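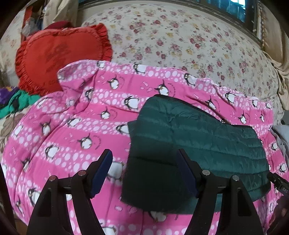 Ticket: Skidaretti grasp labels, folding set
Opened by: Tullio Zuccaro
Status: open, waiting on Weerakoon

Right, I've been poking at this since lunch and want to write it down before I lose the thread. The grasp detector (the Anwood branch, not the old one) is meant to mark the moment the fingers close on a garment. On towels and T-shirts it's lovely. On the puffer jacket it fires late nearly every time, and on a few clips it never fires at all!

First thing I tried was the boring one, reinstalling everything and clearing the cache. No change. Then I checked the clocks, as we had that drift in August. Video and finger width line up fine, 4 milliseconds out at worst, so I'm leaving that alone.

Next I pulled up the plots. The detector waits for finger width to stop changing, and on a T-shirt you get a nice sharp corner. With padding you get this long lazy slope as the jacket squashes down, and the corner only turns up once the pads have nearly bottomed out. By then we've thrown away the bit of the approach the policy most needs to learn from.

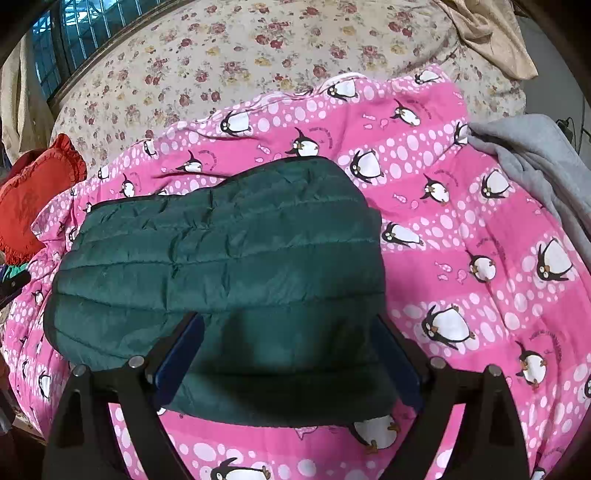
So I had a go at marking a batch by hand, using first contact between pad and fabric as the true start. It's slow going on dark green cloth with black fingers over the top of it, and I'd like somebody else to repeat a few so we know how far two people disagree. Against my marks the detector is 180 milliseconds late in the middle of the spread, with a nasty tail out to 700.

What I've tried since:

Lower threshold on width change: fixes the jacket, breaks the T-shirts (fires while the hand is still closing on thin air).
Longer smoothing window: worse all round, don't bother.
Using the slope instead of the stop: promising! Still jumpy on the quilted seams, I think, but I've only looked at a handful.

The full set is 1,116 clips and I haven't rerun it with the slope version yet. I'll kick that off on the Grivham machine tonight if it's free. Weerakoon, could you please not train on the current jacket labels until I've swapped them? I've left the old ones in place so nothing falls over in the meantime.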